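Lo que decía el folleto 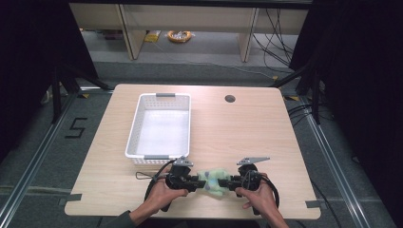 El folleto prometía que en el refugio de Trunier uno volvía a ser hijo. Lo leí dos veces en el autobús y las dos me pareció una frase escrita por alguien que nunca había subido con su padre a ningún sitio.

El mío llevaba una cámara Prins, heredada, y un trípode que pesaba como un perro. Decía que la laguna de Jemwood, al amanecer, se veía de color cobre. Yo había visto esas fotos. También sé lo que se hace después con los colores.

Subimos 399 metros de desnivel según el cartel, más de 4.000 según mis rodillas. Él iba delante y señalaba picos. A todos los llamaba Widari, por si acertaba.

—La montaña te limpia la cabeza —dijo.

—A mí me la llena de mosquitos.

Llegamos con niebla. Ni laguna, ni cobre, ni reflejo. Mi padre abrió el trípode igual, apretó las patas una a una y se puso a esperar con las manos en los bolsillos. Le pregunté a qué.

—A que se levante.

No se levantó. Hizo 2 fotos de la niebla y me pasó el termo. El café sabía a plástico. Me bebí el mío y luego, como él no lo quería, el suyo.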